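Tolonness Two-Arm Kit – Kitchen Trial Notes

3 comments · 20 shares

README for the review copy of the kit, sold by Vultberg. Last edited 2025-09-08.

What we received: two arms, two grippers, the cables and the Vultthorpe control software. We tested it on household tasks in a kitchen with a tiled floor.

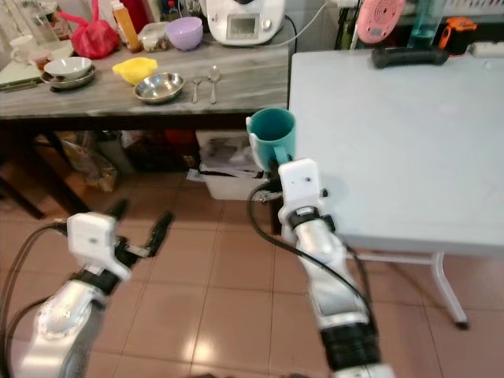

The software needed the most patience. Setup took us 2 evenings, and the manual still describes the July version of the menus. After that, the arms were easy to command one by one. For cups we chose a grip by the handle, as with the teal mug over the folding table, and kept the other gripper open. The cables should be checked before every session.

Known limits:
- The profile named Bermúdez is made for cups and mugs only.
- Log files stop at 2000 lines. Please export them before this.
- Support answers in English – usually the next day.

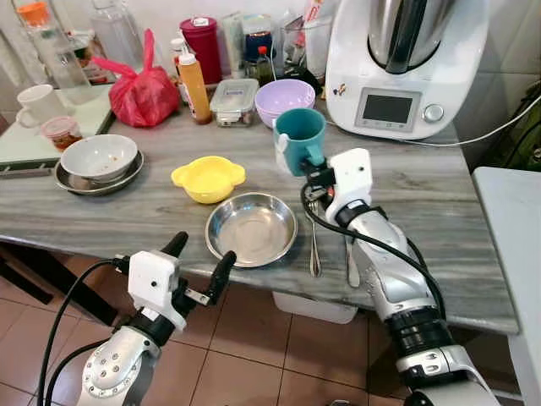 Right gripper with the mug just above the countertop, left gripper open.

We did not test lifting of full cups. Spare fingers are sold in packs of 3 and are not included in the kit.

3 shares · 2 comments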